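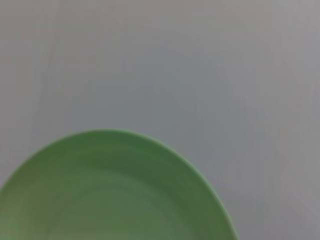
Section 6. Running the Plate Demonstration for Visitors

This section covers the plate demonstration on the Drumano two-arm table unit. Use it for open days, school visits and customer tours. It assumes the unit has already been installed and calibrated as described in Sections 2 through 5. If the table has been moved after the last calibration, go back to Section 4 first.

The demonstration needs 2 staff members. One runs the console (the operator). The other talks to visitors and watches the floor line (the host). Do not combine the two jobs, even for a small group.

6.1 Before visitors arrive

1. Wipe the tabletop with a dry cloth. Do not use spray cleaner. Residue leaves shiny patches that the wrist cameras can mistake for a rim.
2. Set the dish rack on the tabletop and press down on it lightly to check that it sits flat.
3. Check each plate for chips and cracks. Replace any damaged plate with one from the spares box. Use only the plates supplied with the demonstration kit, part number 1746.
4. Turn on the overhead lights and close the blinds. Changing daylight is the most common cause of a missed grasp.
5. Switch on the unit at the rear panel and wait for the console to show READY.
6. Load program 791 and run it once from start to finish with no visitors in the room.

Note: Program 791 replaces the older Leone routine. If both appear in the list, delete the older one. It was written for a different rack and will place plates too low.

CAUTION: Keep hands, sleeves, lanyards and hair away from the tabletop whenever the console shows READY or RUN. The arms can start moving without a sound.

6.2 Starting the demonstration

1. The host brings the group in and asks everyone to stand behind the floor line. Small children should be at the front, with an adult beside them.
2. The host gives the short introduction on the laminated card. Leave questions until the arms have stopped.
3. The operator calls out "Starting" and waits for the host to answer "Clear."
4. The operator presses RUN. Keep one hand next to the stop button until the program ends.
5. When a plate is held upright off the table, the operator may press HOLD to let visitors take a closer look from behind the line. Press HOLD again to continue.

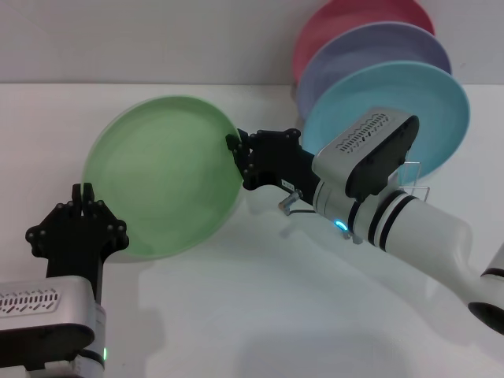

Figure 6-2. Green plate held at the rim by the right gripper. The left gripper is open.

Do not leave the unit in HOLD for more than 61 seconds. After that the program times out and must be ended by hand (see 6.4). The grippers do not let go when this happens, so the plate will stay where it is.

CAUTION: Never take a plate out of a closed gripper. Use the RELEASE command, with one person supporting the plate from below.

6.3 Showing the wrist camera views

Visitors usually ask what the robot sees. The side monitor can show the live view from either wrist.

1. On the console, open Views and choose Left Wrist or Right Wrist.
2. Select Send to Monitor.
3. Explain that each wrist camera covers only a small area close to the gripper. Much of the time it shows plain surface, or one part of an object.

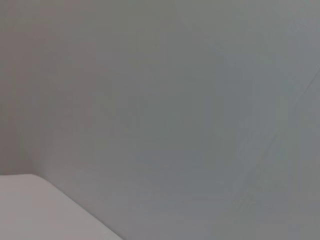
4. To go back to the wide view, choose Head and select Send to Monitor again.

A soft or slightly blurred wrist view is normal and does not need to be reported. If the view is blurred to the point that a plate rim cannot be found at all, stop the program and clean the camera window with the cloth in the kit. If the view freezes, close Views and open it again. This does not affect the arms.

6.4 If something goes wrong

Plate dropped: Press the stop button. Wait until the console shows STOPPED before reaching for the plate. Restart from step 5 of 6.1.

Plate leaning in the rack: Let the program finish, then straighten the plate by hand once the console shows STOPPED.

Program timed out: Press END, support the plate and use RELEASE. Send the arms home before loading the program again.

Visitor crosses the line: Press the stop button. The host asks the visitor to step back. Do not use HOLD for this purpose, as the arms remain powered.

6.5 After the visit

1. Send both arms home and wait for STOPPED.
2. Switch off at the rear panel.
3. Put the plates back in the kit box with a felt sheet between each one.
4. Write the number of runs and any stops in the demonstration log.

Questions about the program go to Nandini Sundaram. Order replacement plates and racks from Kristaps Zariņš at the Skovov parts desk, and allow two weeks for delivery.

Section revised Wednesday, August 6, 2025.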